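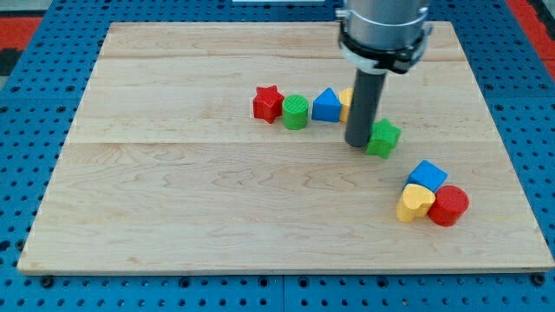
The Town That Rented Itself Out

In the second-floor meeting room of the Vachon municipal building there is a whiteboard with the word LEARNINGS on it, underlined twice and otherwise blank. It has been that way since December. Dwight Petrenko, the town's business development officer, has asked that it be left alone.

"I keep thinking somebody will come up with one," he says.

Petrenko runs the Vachon Open Streets Pilot Scheme, under which small companies with something new to sell may try it out on the town before trying it out on anyone with money. The town provides sidewalks, bus shelters, a library, a wastewater plant and up to 433 hours of staff time a year. In return it gets a logo on a slide. Companies get the thing they want more than cash, which is the right to tell the next buyer that a government has already used their product and is still standing.

Plenty of places have a scheme like this now. Most of them are cities with universities and a river walk. Vachon has a population that fits comfortably in a minor league ballpark, and its nearest research institution is a community college two exits down the highway with a very good welding program. What it had in its favor, according to the original grant application, was "a full range of municipal functions at a manageable scale." Petrenko wrote that sentence. He means that the person who runs the parking meters and the person who runs the snowplows have adjoining desks, and if you want to bother both of them you can do it in one trip.

The first year drew 31 applications. Petrenko had expected a handful and had bought a single ring binder. The applications included an app for reporting dead squirrels, a scented road salt, a competing app for reporting dead squirrels, and a proposal from a man in another state who wanted to lease the town's echo. Two were accepted.

One of those was Flurkus, which makes a sensor that sits in a public trash can and reports how full it is. Flurkus had a nice website and a founder with a great deal of energy, and what it lacked was trash. In the company's test setup the cans had been filled with foam packing blocks, which are dry and stay where you put them. Vachon's cans were filled by Vachon. Within a few weeks the sensors had learned to say two things, "empty" and "full," and said the second whenever anyone threw away a pizza box at an angle.

The sanitation crew handled this with more patience than I would have. They had been told to follow the alerts, so they followed the alerts, driving across town to look at a pizza box and driving back. The crew chief kept a log of these trips in pencil. He gave it to the founder at the end of the quarter, and the founder, to his credit, read all of it on the bench outside and then asked for three more months.

The new sensor looks at the can from two directions and knows about pizza boxes. Flurkus has since sold it to a theme park and a chain of rest stops. On the company's website the log is described as "a rich operational data set."

The other company was Ploko, and its story is shorter. Ploko made a smart bench. You could charge a phone on it and it would tell you the air quality, out loud, when you sat down. The town put one in front of the library. People in Vachon turned out to have strong feelings about being spoken to by furniture. A petition went around. Ploko turned the volume down, then turned the voice off, then took the air quality part out, and at that point the town owned a bench. It's a comfortable bench. I ate lunch on it.

I asked Petrenko whether he counted Ploko as a failure. He thought about it long enough that I started looking at the whiteboard.

"They found out for the price of one bench," he said. "They were about to build a lot of them."

This is the argument for test beds in its plainest form, and it's a decent one. A young company's worst habit is to fall in love with the room it built the product in. The lights are good there, the floor is level, and the users are all employees. A town is the opposite of that room. It has teenagers in it. It has a procurement form that asks for a fax number, and a bus shelter that has leaned slightly east for as long as anyone can remember. If your product can get through a winter of that, a buyer might reasonably take your call.

The argument against is that towns are supposed to be doing something else. Vachon's total spending on the scheme last year, once you leave out staff time, came to $2,045, and a good part of it went on extension cords. But staff time is the whole cost, and it's hard to leave out if you're the staff. The woman who manages the wastewater plant told me she had been asked to "host" a company called Numanel, which makes software that predicts when pumps will break. She had no objection to the software. She wanted to know why hosting it involved so many calls.

"I already know when that pump's going to break," she said, pointing at a pump. "It makes a noise."

Numanel's people asked if they could record the noise. They came back with microphones, and the software now listens as well as calculates. The plant manager describes the result as "a program that has finally noticed what I said." She also admitted, after I had put my notebook away and then with permission taken it out again, that it flagged a different pump in the back building that she walks past less often, and that she was glad to have heard about it before the pump had its say.

It's the sort of thing Petrenko would like to write on the whiteboard, but he has trouble with the phrasing. The grant's reporting template wants outcomes sorted under Jobs Created, Investment Leveraged and Innovation Culture. Numanel hired one person in Vachon, part time, who is the plant manager's nephew. Nothing has been leveraged so far as he can tell. Under Innovation Culture he has put the bench petition, on the grounds that it was the most people he had ever seen engage with a new technology.

The second round of applications closed in March 2023. The scheme has a proper form now, with a question on it that the sanitation crew asked for: "Has this been used by anybody who doesn't work for you?" A good share of applicants leave it blank. One wrote "my mother," and Petrenko moved that one up the pile.

He showed me the binder, which is now four binders. Someone wants to test a crosswalk signal that adjusts for slow walkers. Someone wants to put a very small greenhouse on the roof of the fire station. The squirrel people have merged and reapplied.

Before I left he walked me down to the bus shelter, the leaning one, where a company will be trying out a solar-powered timetable this summer. The installer had been by that morning with a level and had taken a lot of measurements. He had asked Petrenko whether the town planned to straighten the shelter first.

Petrenko had told him no, it comes like that.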